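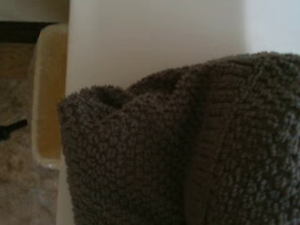
Towel folding by remote control: where should the first grasp go?

Posted by fiorebench, Thursday, July 30, 2020

Hello to all. I am teaching an arm to fold bath towels and I record the demonstrations by remote control, with the Ement hand controller. I look only at the wrist view while I do it, so that I see the same as the policy will see later.

With thin kitchen cloths the training went well. With the thick grey-brown towel I have a problem. It starts bunched, and from close the loops look almost the same everywhere. I can find the fold that runs down the cloth and the small dark hollow near the top, where the towel curls over itself, but I cannot find a corner. So in some demonstrations I pinch the fold, in others I go into the hollow, and sometimes I only pull until something better comes.

I have 621 demonstrations of this task now. The trained policy goes down to the towel, stops a little above it and moves left and right. Must I record everything again, or is it enough to add more?

Hellton_Lab2

I had the same hovering last December with blankets. I think your three ways of starting are the cause. For nearly the same view the policy has learned three answers, and it takes something in the middle.

Choose one first move and keep to it. I would take the top of the fold, pinch it, lift straight up and wait until the cloth hangs still. Then the corners come down and you can look for one. The hollow is a bad choice in my opinion, as you can close on two layers and not notice it in the view.

You do not need to throw all away. Sort the recordings by the first grasp and train only on the biggest group. If this group is too small, record up to 3000 more, but I would try before with much less. Please also keep the recordings where you missed the cloth and then corrected calmly. Those where you pulled without a plan I would delete.

One more thing – your view is a bit soft on the loops. If the camera can be focused, do it before the next session, and do not change it in the middle of a set.

zultau_user19

buy a thinner towel :)

mara_of_the_loops

I agree with most of the answer from Hellton_Lab2, but I would add a second camera, fixed, that sees the whole towel. From the wrist a big towel goes out of the view on the right side and at the bottom, and then no person can say where the corner is, so the policy cannot either. We use one fixed view and one wrist view on the Zultau arm, and the operator has both on the screen.

If you add it, the old recordings do not have this view and you cannot mix them simply. In that case I would start a new set, and change how the towel is dropped before each demonstration.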